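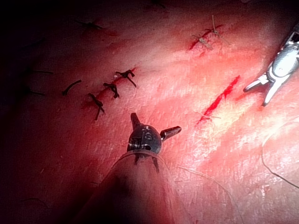 Attachment 1: Instrument with jaws open, tissue surface with three incisions

Shoe size missing from shelf labels after the winter catalog update
Posted in January by Elmarie Venter, Dodeck Store Support
3 comments | 13 shares

Hi everyone, and thank you for being so patient with us on this one. Wayne Haslam at the Bamlow store wrote in shortly after opening to say that his shelf labels for the new Mirani casuals were printing with the price and the color but no size. He had a full delivery waiting in the back room and a very nice team standing around with label rolls in their hands, so we moved it up the list right away.

9:20 a.m. – I asked Wayne to reprint one label from the office computer instead of the handheld. Same result, blank where the size should be. Older styles printed fine, including the kids' boots, which have the longest names we carry.

10:05 a.m. – Pao-chu Tsao looked at the catalog file and found 211 Mirani items where the half sizes had come in with a comma (8,5) where we use a period (8.5). The label program sees the comma, decides the size isn't a number, and leaves the whole field empty. It does this to every size in that style, even the whole ones, so a plain 9 goes missing along with the rest. I would have blamed the printer for another hour, so thank you, Pao-chu!

11:40 a.m. – Corrected file loaded for Bamlow only. Wayne printed a test sheet and the sizes were back. He did notice that two sandals showed the old price, and that was my fault – I had started from the copy saved before the markdowns. Fixed and reloaded by noon.

2:15 p.m. – Loaded for Elness as well. Saqib Shaikh had already printed around 600 labels there before he saw the note, and those will need to be done over. I'm so sorry, Saqib. Please send me the cost of the rolls and I'll get it credited to the store.

What we need from the other stores: please sync your handhelds before you print any Mirani labels, then check one half size and one whole size. If the size is still blank, sign out completely and back in (closing the screen isn't enough, it keeps the old list).

Still open: Talha Chaudhry is asking the supplier to send periods in the spring file. Until he hears back, Pao-chu will check each new file by hand before it goes out. Ticket stays open under my name.

Contact Store Support | © Dodeck | Back to top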